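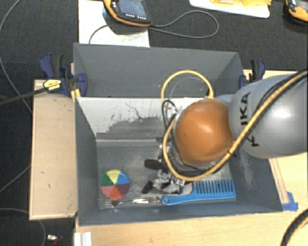 Zwergkaninchen an neue Kiste gewöhnen – wie lange dauert das bei euch?

Pouran Abbasi
Hallo zusammen, ich bin langsam ratlos und hoffe auf eure Erfahrung. Wir haben seit September zwei Zwergkaninchen, Nido und Buline (die Namen hat meine Tochter ausgesucht, ich wurde nicht gefragt). Die beiden wohnen im ehemaligen Arbeitszimmer, haben den ganzen Tag Auslauf und sind eigentlich sehr lieb. Nur mit dem Klo klappt es nicht. Nido geht brav in seine Ecktoilette, Buline dagegen setzt sich hinein, frisst das Heu und hüpft dann auf den Teppich, um dort ihr Geschäft zu machen. Jetzt habe ich eine größere Kiste mit höherem Rand besorgt und seit 3 Tagen ignoriert sie die komplett. Einstreu sind Holzpellets, darüber etwas Stroh. Beide sind kastriert, der Tierarzt war zufrieden. Soll ich die alte Toilette wegnehmen oder beide stehen lassen? Und wie bekomme ich den Geruch aus dem Teppich? Ich habe schon so ziemlich alles probiert, was im Schrank stand.

Kidgate
Auf keinen Fall die alte wegnehmen! Den Fehler habe ich bei meinem ersten Pärchen gemacht und danach war wochenlang gar nichts mehr stubenrein, auch das Sofa nicht :( Stell die neue Kiste genau dahin, wo sie jetzt auf den Teppich macht, und leg ein bisschen von der benutzten Einstreu mit rein. Klingt eklig, hilft aber. Das Heu würde ich so aufhängen, dass sie in der Kiste sitzen muss, um dranzukommen – Kaninchen fressen und köddeln nun mal gern gleichzeitig. Den Rand solltest du dir auch ansehen. Meine Dicke ist über alles Hohe nur ungern gestiegen, bei ihr haben wir vorne einen Einstieg ausgesägt und die Kante glatt geschliffen. Für den Teppich: Essigwasser 1:1, einwirken lassen, gut abtupfen. Aber erst an einer Stelle testen, die keiner sieht. Und drei Tage sind wirklich nichts, gib ihr Zeit!

Shojaei
teppich raus, fertig. pvc drunter und ruhe ist. hatte meine 100 mal umgewöhnt, bringt nix

Pouran Abbasi
Danke euch! Der Teppich muss leider bleiben, die Wohnung ist gemietet. Die Kiste steht jetzt in der Teppichecke und das Heu hängt direkt darüber. Heute Morgen saß Buline immerhin schon mit den Vorderpfoten drin. Die Säge leihe ich mir am Wochenende von meinem Bruder.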